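Workshop notebook, Skudholm, back storage side
Oct 31, 2024

Continued the re-sort of the packing area. Last full pass was in July and the location sheet no longer matched the floor. Goal for this entry: fix the sheet, decide what stays out, log the box stock.

Cardboard first. Flattened everything with a crushed corner or a split seam and sent it to recycling. Boxes with intact corners and only old tape stay. Old printing on the outside is fine for internal moves, but for shipping it gets covered with a blank label. Cut the old tape, do not peel it. Peeling lifts the top paper layer and new tape will not hold there.

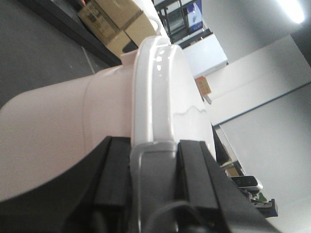
Limit for stacked cartons is now 2 high unless the lower one is full. Partly filled cartons bow at the top flaps, and the one above slides toward the side with less support. Had this with the Haron delivery, where the lower carton held only foam and a manual. Contents were fine. Carton was scrapped.

Label stock: 1,000 blanks per roll, one roll open, one sealed. Reorder when the sealed one is opened. The Jundau labels curl at the leading edge when applied over tape. Put them on bare cardboard and tape over the short ends only.

Location sheet corrections:
Row 19 was listed as packing foam. Foam moved in July. Row now reads "cartons, reusable".
Row 61 had two entries with different part names for the same item. Kept the Chuensuk name, since that is what is on the invoice. Deleted the other.
Rows without a shelf code: left blank for now. Do not guess a code from memory.

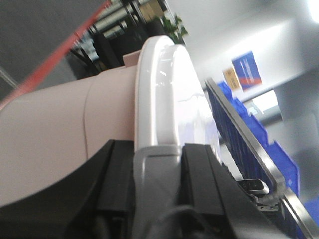 Floor markings still to do. Tape line goes parallel to the long side of the bench with enough clearance to pull a carton out without turning it. Tried the narrow tape on a test strip by the door and it lifted at the ends. Use the wide one, press it down with a roller, and leave it overnight before rolling a cart across it.

Shelf codes go on the front lip, left end, at the same height on every bay. Handwritten ones to be replaced with printed. Clean the lip with alcohol first.

Open:
- shelf codes for the blank rows
- wide floor tape, check whether there is a full roll
- ask Chuensuk if the next order can come in smaller cartons
- move the box cutter blades to the drawer with the tape guns, update sheet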